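Call for participants: household chores study, Skuris project

Vurketti is looking for adults to take part in a study of everyday household and shop-floor chores. The study is part of Skuris, a project that asks how far machines have got with the small jobs people do with their hands, and which of those jobs they still cannot be trusted with. You do not need any technical background. We want people who open packets, fold towels, wipe counters and restock shelves because those things need doing.

Posted June 2022. Places are filled in the order that suitable forms reach us.

What the study is about

There are plenty of claims that a machine will soon be doing the housework. Some machines already do a narrow part of it well. A dishwasher washes dishes once somebody has loaded it, and a robot vacuum will cover a clear floor. The jobs in between are harder: picking up the socks so that the vacuum can run, getting the lid off a jar, cutting the top off a bag of rice without spilling it, putting tins on a shelf with the labels to the front.

Skuris compares people and two-armed robots on chores of this second kind. We have a list of 16 chores. Ten come from the home and six from the back room of a small grocer's shop. For each one we need to know how people do it, how they recover when it goes wrong, and how good the result has to be before they would call it done. That last question has turned out to matter more than we expected when the project was planned. A towel folded well enough for one household is sent back to the pile in another.

The robots in the study are slow. On several chores they fail more often than they finish. We say this early because some people who came to our first round had seen films of much quicker machines and were disappointed. If you are coming mainly to be impressed, you may find the afternoon long.

Who we are looking for

You should be 18 or over and able to come to our workshop in the Tullel building twice, with at least a week between visits. You should do some of the cooking, cleaning or shopping where you live, or have worked in a shop, café, laundry or stockroom. Paid and unpaid experience count the same.

We would particularly like to hear from:

People aged 65 and over
People with arthritis, reduced grip or the use of one hand
Left-handed people
People who have worked in a shop or stockroom for a year or more
People who have cared for somebody at home

You cannot take part if you work for a company that makes or sells robots, or if you live with somebody who does. Please also do not apply if you have an implanted medical device, as we have not yet finished the safety assessment for visitors with implants. We hope to lift this restriction in October.

What you will do

First visit (two and a half hours). You will do eight chores from the list, at your own speed and in your own way. Most are done at a table and two are done standing at a shelf. There is no right method and you are not being marked. After each chore a researcher will ask you a few short questions: which part took most attention, whether you changed your mind halfway, whether you would have stopped sooner at home. The visit includes a break of 20 minutes with tea, coffee and sandwiches.

Second visit (two hours). You will watch a robot attempt some of the same chores and score each attempt on a simple form. You can stop an attempt at any point if you think it is no longer worth carrying on, and we will ask you why. At the end you will be asked which of the chores, if any, you would hand over to a machine as it works now, and what it would have to do better before you handed over the others.

You will not be asked to operate a robot, to program anything or to stand within its reach. The robot works behind a marked line and the operator has a stop button in hand throughout.

Chores that involve cutting

Four of the 16 chores involve scissors: opening a snack packet, opening a bag of dry food, cutting parcel tape and cutting string to length. People tend to think of these as one action, and they are usually several. One hand has to hold the packet steady without crushing what is inside, the other has to hold the scissors, and the two have to meet at the right place. Then the handles have to open and close while the packet gives way. Participants in the first round hardly noticed doing any of this. Quite a few skipped the scissors and tore the packet open, and we would like you to do the same if that is what you do at home.

For a machine, thin shiny packaging is awkward in several ways. It bends when touched, and its surface throws light about so that the edge is difficult to find. Scissors made for human fingers are a separate problem. It would be easy to give the robot a special blade, but the kitchens and shops we are interested in have ordinary scissors in the drawer, so those are what we use.

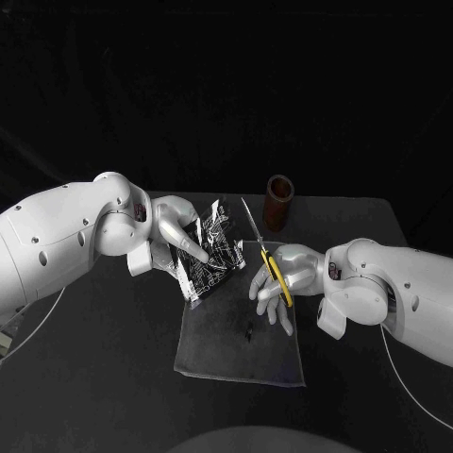 Packet in the left hand, yellow-handled scissors in the right: one of the cutting chores.

If you would rather not handle scissors, tick the box on the form and you will be given other chores. It makes no difference to your place or your payment.

Payment and expenses

You will be paid 100 euros for completing both visits. If you come to the first visit only, you will be paid 50 euros. Payment is by bank transfer, normally within three weeks of your last visit. Travel by bus or train is refunded in full on sight of the ticket or receipt. If you need a taxi because of a disability, tell us beforehand and we will book and pay for it. We cannot pay for lost earnings.

Getting here and getting in

The workshop is on the ground floor, step-free from the street, with an accessible toilet on the same corridor. Tables can be raised and lowered. The room where the second visit takes place is kept fairly dark apart from the work table, and the robot's motors make a steady whine. Ear plugs are available. Please mention on your form if dim rooms are difficult for you and we will arrange for the lights to be brought up before you go in.

You are welcome to bring somebody with you. They can wait in the reading room or sit in on either visit, as long as they do not help with the chores.

Recording and your information

We film your hands and forearms and the table in front of you. We do not film faces. Sound is recorded during the questions only. Your name is kept apart from the recordings, which are filed under a number, and the list that connects the two is destroyed six months after your last visit. Recordings are used by the project and by Au, our partner on the shop-floor chores, who receive them without names. They are not sold and are not used in advertising.

You can leave at any time without giving a reason. If you ask us to delete your recordings before the list is destroyed, we will do so and confirm it in writing.

What happened in the first round

The first round covered the ten home chores. It gave us 3,545 scored attempts, counting those by people and those by the robot. Of these, 887 were stopped early by the person watching. The commonest reason given was that the machine had started well and then kept repeating a movement that plainly was not working. Several people said they could put up with slowness if they did not have to stay in the room and watch. Others said they would never leave it alone with a full jug. A plain-language report is available on paper or by email, and everyone who takes part in this round will be sent the next one.

How to apply

Ask for the form by telephone or collect one from the front desk at Tullel. It is two pages long. We can also fill it in with you over the telephone, in English or Italian. Tiziana Colombo handles all applications and will contact you within ten working days to say whether we can offer you a place. If the group you belong to is already full, she will ask whether you wish to stay on the list.

Questions about safety or about the robot itself should go to Corrado Valentini, who runs the workshop. Questions about access, transport or bringing a companion should go to Rosalba D'Amico. The study is led by Colin Pearce, and complaints can be made to him or, if you prefer somebody outside the project, to Thomas Pellegrini at the Vurketti main office.

Please wear sleeves that can be pushed up to the elbow, and bring your reading glasses if you use them.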